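Keeping a small house cool when the nights won't play along

Updated for the second hot spell, with a few things I'd forgotten and a rethink on fans.

I've lived in the same terraced house in Stollport for long enough to have tried every trick going for hot weather, including a few that made things worse. We're at the top of a hill, which sounds breezy and isn't, and the back bedroom sits right under the roof. By late afternoon it's like standing inside a loaf of bread. So these are the things I do now, in the order I do them, plus some kitchen bits at the end because half the heat in our house turned out to be my own cooking!

Mornings

Get up early and shut everything. I know it feels wrong. The sun's out, the birds are going, and there you are closing the windows like a vampire. But once the air outside is warmer than the air inside you're only letting the heat in. I bought two cheap thermometers (one hangs on the shady side of the shed, one lives on the landing) and I go by those. When the shed one catches up with the landing one, windows shut. On a hot day that's usually before nine.

Curtains next, on the sunny side only. Ours are east at the front, so the front room goes dark first and then I swap over after lunch. If you've got pale linings, lovely. If you haven't, a white flat sheet clipped behind the curtain with clothes pegs does nearly as good a job and costs nothing. I did this in the back bedroom and the difference was four or five degrees by teatime.

A blind on the outside of the glass beats anything on the inside, if you can manage it. Once the sun's through the pane the warmth is in the room with you. I've got a length of shade netting on two cup hooks above the kitchen window. It looks like a market stall but I've stopped caring. Take it down if it's windy. I lost one over next door's wall and had to go round and ask for it back.

The loft hatch

Check yours. Mine had a gap down one side I could get a pencil in, and all day long hot air was sneaking down on to the landing. I ran a strip of foam draught excluder round the ledge, the sticky-backed sort, and it took ten minutes including finding the scissors. You'll be glad of it in February as well.

Evenings

Now you do the opposite. Wait for the outside thermometer to drop below the inside one and open everything you safely can. The trick is to open low on the cool side and high on the warm side. In our house that means the kitchen window at the bottom and the skylight at the top of the stairs, with every door in between propped open. The air pulls itself up through the house and you can feel it on your ankles on the stairs.

Proper doorstops help. I used shoes for years and then a draught would catch the bathroom door at two in the morning and the whole house would be awake. A jam jar full of gravel in an old sock weighs plenty and won't mark the paint.

If you have sash windows, open them top and bottom by the same amount. Warm air goes out over the top and the cooler stuff comes in underneath, which is how they were meant to be used. Ours had been painted shut at the top. I ran a blunt filling knife round the paint line, both sides, a little at a time, then tapped the frame with the heel of my hand until it gave. Rub a candle stub down the channels afterwards and they'll run like new. (If your house is old, the paint might be too, and old paint can have lead in it. Get a test kit first and don't go sanding it.)

Downstairs windows I close before bed, obviously. Upstairs I leave on the latch.

The other thing I'd say is go out. The house needs an hour or two to let go of the day's heat and it's miserable sitting in it watching the thermometer. We have a slow wander once it's dark, down the lane and back, and by the time we're home the stairs have cooled enough to sleep.
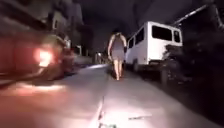
Shorts and a sleeveless top, the only sensible outfit for a late walk.

Fans, and where I was going wrong

For years I had a fan at the end of the bed pointing at my face. It's fine, it feels nice, but it isn't cooling the room, just stirring it. What works better once it's cooler outside is putting the fan near the open window and pointing it OUT. It shoves the warm air away and the cool air gets pulled in from wherever else you've left open. Set it back from the window by an arm's length or so and have a play with the distance, as it moves more air that way than jammed right up against the opening.

My desk fan is a Stastiron, 34 watts, nothing fancy, and it's been going for years. Clean yours, though. I unplugged mine, took the front off and found the blades had grown a sort of felt. Wash the grille and blades in warm soapy water, dry them completely, and do the back grille with an old paintbrush. It was quieter straight away and pushed out far more air.

A bowl of ice in front of the fan: pleasant for twenty minutes, then you've got a bowl of water to kick over. I've given up on it. Same with hanging wet sheets in the window, at least here by the sea where it's already sticky. If you're somewhere dry you may get on better with it than I did.

Also, switch the fan off when you leave the room. It only cools people!

Beds

Cotton or linen, and nothing underneath that's plasticky. I had a waterproof mattress protector on for ages and couldn't work out why I was waking up boiled. I swapped it for a folded cotton blanket in summer and it's a different bed.

Fill a hot water bottle with cold water and put it in the fridge in the afternoon (not the freezer, the rubber goes brittle). Tuck it behind your knees or under your feet. It stays cool until you've dropped off, and that's all you need it for.

Put your pillowcase in the fridge too if you like. I do it in a clean bag so it doesn't smell of onions. I learnt the bag part the hard way.

If the top floor is hopeless, come downstairs. We've had the spare mattress on the front room floor more than once, and I'd sooner do that than lie awake being proud about it.

Kitchen

I added up what I was doing to the kitchen in a normal day and it was daft. Oven on for an hour, kettle boiled umpteen times, dishwasher steaming away at suppertime. Things I changed:

Cook in the morning. Potatoes, eggs, rice, pasta for salads, all done while the windows are still open. Spread cooked rice thin on a tray so it cools fast, get it in the fridge within the hour, and eat it the next day at the latest.

Use the small oven or the air fryer and stand it near the back door. Not up against a wall or under a cupboard, give it room to breathe.

Lids on pans. It boils sooner and you aren't filling the room with steam.

Make a big jug of tea first thing and chill it. Six bags to a large jug, a strip of lemon peel, and take the bags out after five minutes or it goes bitter. That saves the kettle all afternoon.

Run the dishwasher last thing at night and open the door a crack in the morning once it's cooled. If yours has a delay timer, even better.

Check the fridge as well. They work hard in the heat and the back of mine was furred up with dust. Pull it out, switch it off at the wall, hoover behind it, and push it back leaving a gap. Keep a fridge thermometer on the middle shelf, you want five degrees or under. Mine is a little Kitness dial one and it told me I'd been running two degrees too warm for goodness knows how long.

Washing

The one good thing about this weather. Hang it out early and it's in by lunch. Turn dark things inside out or they'll fade, and bring towels in while they still have a bit of bend in them, then give them a hard shake. Mine used to dry like roof tiles.

Don't dry washing indoors in a hot spell if you can help it. All that water goes into the air and makes the house feel closer than it is. If you've no choice, use one room, shut the door and open the window in there.

Plants and pots

Water late or early, never at midday. Move pots together into a clump in the shade and they keep each other damp. For hanging baskets that have dried right out, take them down and sit them in a washing-up bowl of water until the bubbles stop. I keep a bucket by the kitchen door for the water that runs before the hot comes through, and that does the tomatoes most days.

What it cost me

People have asked. Draught strip, shade netting, cup hooks, two thermometers and the fridge dial came to £86 altogether, and £60 of that was the netting because I bought far too much of it. I could have done two houses. If you measure your window first, unlike me, you'll come in well under.

A reader called me out last time for not mentioning pets, and quite right too. Leave a water bowl on each floor, put a damp towel on the kitchen tiles for them to lie on if they want it, and make sure you haven't shut the cat in the hot bedroom when you go round closing doors in the morning. Check the wardrobe as well.

Next I'm doing the bathroom extractor, which has started to rattle. If you've fixed one of those yourself, leave me a comment and tell me whether the cover unscrews or just pulls off, because I've been tugging at mine and I'm frightened of the ceiling coming with it.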